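The Robot Can Have My Job When It Can Find the Screw

Jan 4, 2018

Every December somebody sends me the same article. Different robot, different year, same headline. The machines are coming for the repair bench, the recycling line, the kitchen sink, pack your things. I read them all. I have spent nine years around the Andbridge computer refurbishing shop, first on the bench and now mostly writing up intake sheets, and I have opinions.

Short version. No. Not yet. Some of it, sure. Most of it, no.

Long version.

Start with what the work is. A pallet of office desktops comes in from a school district or an insurance office in Cendville. Say 200 machines. On paper they are the same model. In life they are not even close. One had its memory pulled by a guy in IT who wanted it for another machine. One has a sticker over the latch. One has been under a desk next to a radiator and the plastic is brittle. One has a paper clip in it, and you find the paper clip with your thumb.

Opening the case, fine. A machine could learn that. Lay it down, pull a latch, lift a panel. I would even say a machine should do it, my wrists vote yes. But the open case is where the job starts, and the articles all seem to stop there.

What comes next is cables. People who have not done this think the hard part is the electronics. The electronics just sit there. The hard part is the cables. They flop. They hide the thing you need, they spring back when you let go, and every person who ever closed that case tucked them in a little differently. I move a power cable out of the way with the side of my pinky while the other fingers are busy and I have never once thought about it. Try writing that down as an instruction. I tried, for a training binder, and the page was so stupid I threw it out.

Then connectors. Some have a little clip you squeeze. Some you rock side to side. Some you swear at. You feel it let go before you see it let go, and if you pull before you feel it you have a board for the scrap bin. A camera is no help there, the connector is under your own hand. 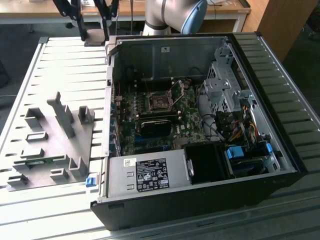 Desktop tower opened up on the bench, CPU socket empty, fixture plate at left.

Look at how much there is to get right in one box like that. The lever on the socket is up, the drives are down in one corner, the power cables loop right by them. And an office tower is about the friendliest thing on the whole list! Big parts, room for your fingers, blue bits of plastic on the drive trays. Laptops are worse. Anything glued is much worse. If you wanted to pick an easy chore for a robot this is what you would pick, and it is still hard.

The fixture plate is the part I would point a skeptic to, and also the part I would point a believer to. Blocks and slots, a place for the pieces. Good idea, very old idea, every machine shop has jigs. A jig means somebody already decided what is coming and what shape it is. When that's true the arm wins, no contest, it does not get bored and it doesn't have lunch. My argument is only with the people who think that because it works with a jig it works on the pallet.

Same story at home, by the way. The dishwasher is a robot. Nobody calls it one because it's a box and it does not wave at you. It works because we do the hard part for it, we scrape and load and turn the bowls the right way up (the wrong way up, whatever). The washing machine, same deal. The folding is still sitting on my couch. I would pay $400 tomorrow for a thing that folded towels. Just towels! I am not greedy. A fitted sheet I don't expect in my lifetime, I can't do those myself.

I went to a trade day in Fudstead where a company called Tzanetos was showing an arm that swapped drives. It was good. I want to be fair about that. It did the swap while I stood there, and then it did it again, and I clapped like everyone else. Then I asked if I could turn the case a little on the table, just a couple inches. Very polite young woman said they would prefer I didn't. That is the state of the art in one sentence as far as I'm concerned. She was honest about it too, she said give them time, and I think she is right to ask for it.

How much time, I don't know, and I don't trust people who say they do. The last article I got said 2 years. The one before it said the same thing.

What bugs me is who gets hurt by the bad guess. The owner of a shop reads that the robots are nearly here, and decides not to train anyone. Why bother. So the kid who could have learned the bench goes to work someplace else, the old hands leave, and you end up with no robot and no kid. I have watched this happen to a shop down the road from us. They had more than 400 machines stacked in the back by the end and noone who could tell a dead board from a loose cable.

So my advice, if you own a bench. Buy the jig. Buy the powered screwdriver, the good one. Let a machine do the wiping of drives and the testing and the label printing, ours does and it is wonderful. If somebody will sell you an arm that feeds a fixture all day and the numbers work, get the arm. And hire someone to stand next to it, and teach that person everything, including the cables.

The engineers I don't have any quarrel with. The ones I've met know exactly how far off they are, they will tell you over coffee, with swear words. It's the headlines. I would like one article, just one, where the robot drops the screw inside the case — everybody drops the screw — and we get to see what it does next. Me, I tip the case, shake it, listen for the rattle, and go in with the magnet. Takes a minute. I'd watch that video twice.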